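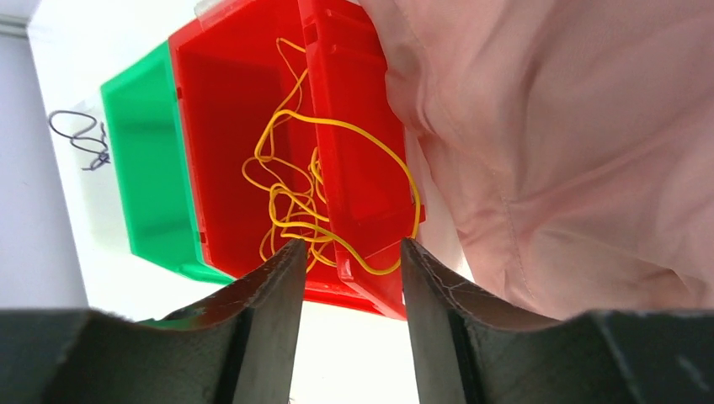

About us

Hi, I'm Réka Csizmadia, and I run Flister out of an old hangar at Bremport airfield with my sister Veronika and our head mechanic, Ottó Szénási. We look after retired military jets and trainers for the people who own them and (if you ask nicely) we'll put you in the back seat of one!

I got hooked at an air show in Salinas, came home, and talked Veronika into selling her boat. She's mostly forgiven me. Our first airplane was a tired little trainer we named Hina, and she still flies, usually in June when the mornings are clear and the wind behaves.

Since then we've done 312 annual inspections and taken up 87 passengers. Ottó does ejection seats and hydraulics, Veronika handles the paperwork and parts hunting, and I fly and answer the phone, though never at the same time.

Got a jet that's been sitting too long? Call before you try to start it, please. Or just come by hangar 3 any morning after nine. The coffee is strong and the dog is friendly, and we always have time to talk airplanes.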